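Notebook, Drenadthorpe workshop, bench arm
11th July

Grip fault on the handled-tool task, continued

Symptom as reported by Melahat Saraç: the arm closes on the screwdriver, lifts it clear, then lets it turn in the fingers during the sideways move. The controller goes on reporting a good grip throughout. Twice the tool dropped at the far end of the travel. On the second drop it went over the front edge of the bench and landed point down on the floor where the operator would normally stand. Logged as a near miss. Work on Painemal stopped until the items below are closed.

Settings at the time of the fault: close force at 70 per cent, lift speed at the default, grip check on finger position only. The grip check passes if the fingers stop short of fully closed. It does not look at whether they stay where they stopped.

Checks so far

Finger pads. Removed and inspected. No cuts. Slight polish on the inner face of the left pad, none on the right. Refitted with the left and right swapped to see whether the fault follows the pad. It did not.

Force. Measured with the pinch gauge at the fingertips and again further down. The tip reading falls away during the first few seconds of the hold and then settles. The reading lower down does not fall. So the drive is holding and the loss is in the finger itself, or in the joint behind it.

Joint screws. Left finger carrier had one screw that turned under light hand pressure. Thread compound present but not cured. The fitting note for the Ivance fingers calls for an overnight cure, and the arm was put back in use the same afternoon. My entry from that day does not mention the compound at all, which is my omission.

Log. Went through 520 cycles from before the finger change and found no drop in finger position during the hold. After the change there is a small inward creep on every cycle I opened. It is well under the alarm limit, which explains why nothing tripped. The limit was set for the old fingers at Haltitz and was copied across without review.

Handle shape. The rubber handle has ribs along the sides and a smoother groove down the middle. If the fingers land on the groove there is less to stop the tool turning. Melahat thinks this accounts for most of it. I think it makes the fault show sooner but would not cause it with a sound joint. Not settled. Needs a run with a plain round bar of similar weight, which we do not have cut yet.

Changes made

Carrier screws out, cleaned, refitted with fresh compound and left to cure. Witness marks put across each screw head in paint pen.

Grip check now repeated after 5 seconds of hold, and again before the arm leaves the pick area. Any inward movement between the two readings stops the arm where it is, with the fingers kept closed.

Travel height lowered for all handled tools. Path moved back from the front edge. Floor in front of the bench taped off while the arm is enabled.

Still to do: review the alarm limit, cut the plain bar, order spare carriers. The wiring to the stop button also wants a better clip, separate matter.

Grip position for the retest, fingers on the lower part of the handle:
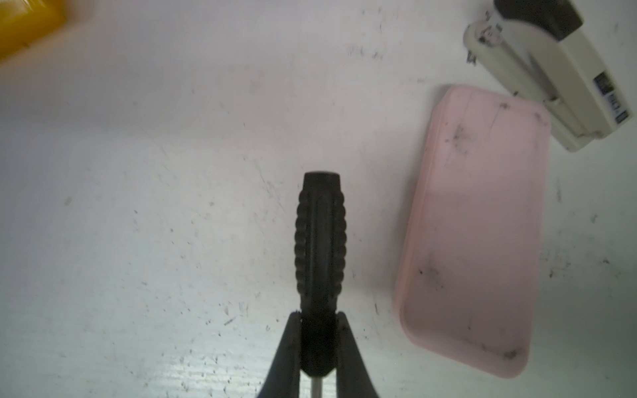

Retest plan

Hold only, no travel, at the default force. Read the finger position at the start and end of each hold and write both down by hand as well as logging them. If the two agree for 6 holds in a row, go on to a vertical lift over the foam mat. No sideways move until Melahat has signed the sheet.

If creep shows again with the screws tight, strip the left carrier and check the bore for wear before touching any settings. Do not raise the close force to hide it.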